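Small Firm Buys the Neighborhood Newsletter

Rogelio Quiambao receives me in the back office of Zasidari, the packaging company he has directed for eight years. On his desk is the signed agreement with Trurkus, the free newsletter which every household of Meireles knows.

"People ask me what a packaging company wants with a newsletter," he says. "I tell them that I was reading it already. The owners wanted to stop, and I did not like to see it closed."

The talks took two months. The price stays private, but Quiambao confirms that the name, the web address and the old issues, 105 of them, are included. Both of the editors remain, with a contract until August of next year.

I asked him if they can still write critical articles about local business. He took some time before he answered.

"They can write about Zasidari also. We put this in the contract, on page two. If our trucks block the street at seven in the morning, I expect to read it."

Some readers are not so sure. The newsletter received 51 letters after the news, and Quiambao has read them all. "Many were polite," he says. "One person wrote only the word 'no'. I kept that one."

The Domex printing house, which had also made an offer, did not want to comment for this article.

About the office, he is more relaxed. The editors worked until now from their kitchens, and they will get a room on the ground floor.
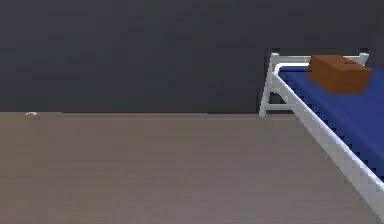 What Will Change for Readers

The paper edition continues to be free, and the comments page will open again after the summer. "The crossword also stays," Quiambao says. "My mother asked about it before she asked about the contract."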